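Bath Toys and Bedtime: What Families in Cutthorpe Remember
Project report by Friederike Meinecke, 6/15/19

When I started this project back in September, I thought I would be writing about toys in general, and my first outline ran to 10 pages before I had talked to a single person! My advisor kindly suggested I pick one small corner of it, so I picked the bathtub. I sent a short survey to families around Cutthorpe and got 60 back, many with long notes squeezed into the margins (those were my favorite part).

Most people wrote about the yellow rubber duck first, even when they went on to say they had liked a boat or a plain plastic cup better.
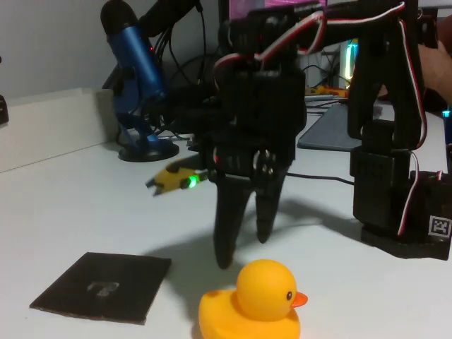

Britta Hinrichs felt I was giving the duck too much credit, and told me that in her house it was the washcloth that got a name, a voice and a place at breakfast. I went back through the surveys after that and found more washcloths than I had noticed — and a soap dish that was a ferry for years.

I would have liked to hear from more grandparents. Their answers were the longest, and I still have a few left to type up for the appendix.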